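Re: [handheld-demos] Belham trial, demo counts

On the evening of the 7th, Aoife Mulcahy wrote:
> We now have some 2000 hand-gripper demos from the Belham flat, nearly
> all of them pick-and-place on medicine packets and bottles. The Laneo
> policy trained on these gets 65 per cent on packets it hasn't seen.
> I reckon we can skip the teleop sessions at Morkside altogether and
> put the labour into more homes.

Aoife, I'd want a lot more than that before I cancelled Morkside.

65 per cent on what, exactly? If the unseen packets are the same size and stiffness as the training ones then you've tested whether it can read past a different coloured print. Cartons get squashed. They go soft at the ends, the flaps tear, and a person holding the gripper makes up for all of it without noticing. You feel the cardboard start to give and you ease off the trigger. None of that feel ends up in the log, only the finger width, and the arm is then meant to guess why the width changed.

A grip on the metronidazole box is a fair specimen of what I mean, pads on the two sides and the top end already crumpled:
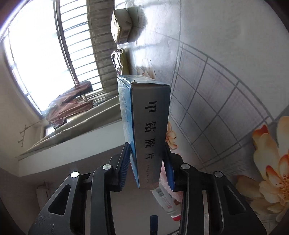
Gilmartin reckons I'm being unfair about the force business. His view is that a width trace from enough different hands carries most of what the arm needs, and that teleop operators can't feel the carton either, so Morkside would have the same hole in it and cost far more per demo.

He has a point on cost. But a teleop operator is stuck with the arm's own reach and its own lag, so whatever they manage, the arm can manage. With the hand-held we've been recording wrist angles that I very much doubt the arm can get to above a windowsill or in beside a wall. How many of the Belham demos survive a reachability check? I asked in December and never saw a figure.

What I'd settle for:

Run the check over the lot and post what gets thrown out.

Do 8 teleop sessions at Morkside on the same objects, same starting positions, and score both policies with the same person on the stop button.

Keep a few battered cartons out of training - properly battered, not just a new brand.

If the hand-held data still comes out in front I'll happily shut up and help carry the grippers round. I'm in the lab until 7 most evenings if you want to argue about it over a cuppa.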